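Print this page | E-mail this page

Clurkby Learning Resources
Showing a robot a two-handed task with hand-held grippers

Last revised 2023-06-06

This guide sets out the procedure for recording demonstrations with a pair of hand-held grippers. It is intended for staff and students who have completed the workshop induction and have been given an account on the Gistar recording system. Persons who wish to guide a robot arm directly, or to control one from the desk, should consult the separate guides on those methods.

Before you start

Decide what the task is and write it down in one sentence. The sentence should name the objects, say where they begin and say where they must end. "Tidy the table" is too wide. "Fold the cloth once and place it at the far left corner" can be shown, repeated and checked. Where two people are to record the same task, both must work from the same sentence.

Book the table through the usual form. A booking lasts for 2 hours, and this includes the time needed to set up and to copy the files at the end.

Setting up

1. Clear the part of the table on which the task will take place. Tools, cups and telephones are to be put elsewhere.

2. Check both grippers. Open and close each one fully, and confirm that the two jaws move evenly and that nothing catches. Report any looseness at the pivots before recording.

3. Start a new session in Gistar and enter the task sentence. Do not reuse the session of another person, even where the task is the same.

4. Carry out the opening movement. Hold both grippers still over the table, close them, open them again, and wait for the tone. The software uses this movement to line up the two recordings. A session without it cannot be repaired afterwards and will be deleted.

Recording a demonstration

Stand in one place and keep the elbows away from the body. Movements should be made at a steady pace, slower than one would work by hand, but without stopping in mid-air. A pause of several seconds is recorded as part of the task, and the robot will learn to pause as well.

Use the jaws alone. Objects must not be pushed with the wrist, steadied with a free finger or caught if they slip. If an object is dropped, let it lie, end the demonstration and mark it as failed. Failed demonstrations are kept in a separate folder and are of use to those who study recovery.
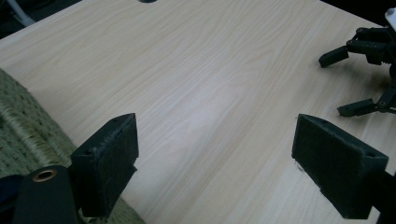

Two-handed work depends on each gripper being able to see the other. The camera on one tool should have the second tool in view for as much of the task as the work allows, so that the position of each hand can be judged against the other. The jaws of both tools should be open before the approach to an object begins, with a clear gap between them and the bare wood visible in that gap. The second gripper may stand well off to the right and be partly out of view, provided that its two fingers can still be made out. Operators who lose sight of it altogether should bring the hands closer together and repeat the demonstration.

When taking hold of cloth, lower the open jaws to the table, close them gently on a fold or an edge, and lift only after they have closed. Cloth which is snatched tends to slide out, and the recording will show a grasp that did not hold. When taking hold of a rigid object, approach from the side on which the robot arm will later stand. The arm for this table is the Radonjić bench unit, and its reach is given on the card beside the switch.

Change the starting position a little between demonstrations. Move the object by a hand's width, turn it, or begin with the grippers further apart. Forty copies of one identical movement will teach the robot very little about what to do when the object has been moved.

How many demonstrations are needed

For a simple task, the minimum is 132 accepted demonstrations. These should be divided between 6 sessions, held on different days where possible, so that the daylight on the table varies. The store for each project holds 4,000 demonstrations, and older material is moved to the archive every October.

Checking and handing in

Play back the first demonstration of every session before recording the rest. Look for a covered lens, a missing tone, or a sleeve in the view. Mark each demonstration as accepted or failed on the same day. Files left unmarked are treated as failed.

When the session is complete, close it in Gistar, wait for the copy to Uneo to finish and put both grippers back on charge with the jaws open. Remove loose threads from the jaws with the soft brush in the drawer. Solvents must not be used on the gripping faces.

Requests to change this procedure should be made in writing to the workshop desk.

Comments (4)

benchside: Does the opening movement have to be repeated if I stop for a few minutes but leave the session open?

Workshop desk: It does not, provided neither gripper has been switched off. If either has been, please start a new session.

tmk_left: Could the page say which tool is right and which is left? The labels on ours have rubbed away and I recorded a whole afternoon with them swapped.

oatfield: The advice on lifting only after the jaws have closed helped a good deal with tea towels. Still struggling with socks.

We use cookies to remember your settings and to count visits to this site. By continuing to use these pages you agree to this. Cookie settings | Accept

Print this page | E-mail this page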